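How many demos before you stop collecting and just train?

Posted in: Home & Hobby Arms > Data Collection

tinsnips_vm
23rd May

Back in March I told everyone here I was going to teach my arm to sort drink cans, and a couple of you bet me I'd quit. Well, I haven't! I'm at 700 teleoperated demos and my thumb hurts.

The task is simple on paper. Pick up a can, drop it in one of two bins. I drive with the leader arm and log the wrist cam plus joint positions. The bins are blue and pink because I wanted something the policy could tell apart without much trouble, and the instruction text says which color to go for.

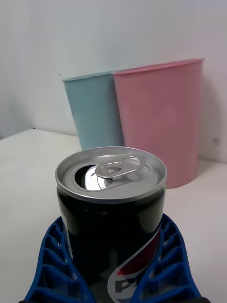 My trouble is the grasp. I've been closing on the cans at whatever height felt natural, so some are pinched high and some are way down on the body, and I can't decide if that's good variety or just me being sloppy. The first training run (on everything I had) hovers over the can and dithers like it's waiting for permission. Do I keep going to 1,498, which is what the Alach set has, or do I clean up what I've got?

gravelbox
Clean up. I'd bet money that the dithering is your own pauses. Go back and look at how long you sit above the can before you close. When I was new at this I'd hover while I made up my mind, and the policy learned the hovering perfectly. Trim those stretches or toss the episodes.

mothwing88
Disagree with tossing. Slow demos still show it what a good approach looks like, and grasp height variety is exactly what you want with soft fingers. They give enough that high or low both work. I'd collect more, but on purpose this time – ten high, ten low, ten with the can shoved off to one side.

gravelbox
Soft fingers forgive a bad grasp, they don't fix a confused dataset. If the same view leads to three different actions, you get mush in the middle.

mothwing88
Depends what you're training! A plain regression policy, sure, you get the average. Anything that can handle more than one answer copes fine. tinsnips, which is it?

tinsnips_vm
Umm. Plain one. The small one from the Virnmont starter repo, because it fits on my card.

mothwing88
OK then gravelbox wins this round, grumble grumble.

odd_socket
Different question. Are the bins always in the same spots? If blue is on the left in every single demo, it may be learning "left" and ignoring the color word completely. I did this with cups. Looked great until I swapped them, and then it put every last one in the wrong place with total confidence.

tinsnips_vm
...I have swapped them in 14 episodes. Out of 700. I can hear you all sighing.

odd_socket
Yep, there's your next weekend. Swap them every few episodes and move them a bit closer or farther each time. Also change your cans. A shiny lid throws highlights all over the place, and if the light never changes it'll latch onto that too.

gravelbox
Agree on the swapping, not sold on the lighting. One thing at a time or you'll never know what helped. I'd do it in this order: trim the pauses, retrain, see if it commits to the grasp. Then swap bins.

mothwing88
Retraining between every step takes forever on a small card. I'd trim and swap together. They break different parts of the task, so you can still tell them apart.

tinsnips_vm
I think I'm with mothwing on that, mostly out of impatience. Wrote a little script tonight that flags any episode where the arm sits still for more than 2 seconds before the fingers close, and wow, it flagged a LOT of them. Trimming now, and I'll start on the swapped ones tomorrow. Will post the success rate when I have one, even if it's embarrassing.

odd_socket
Hold out some swapped episodes and don't train on them!

tinsnips_vm
Good call, making a folder for those now.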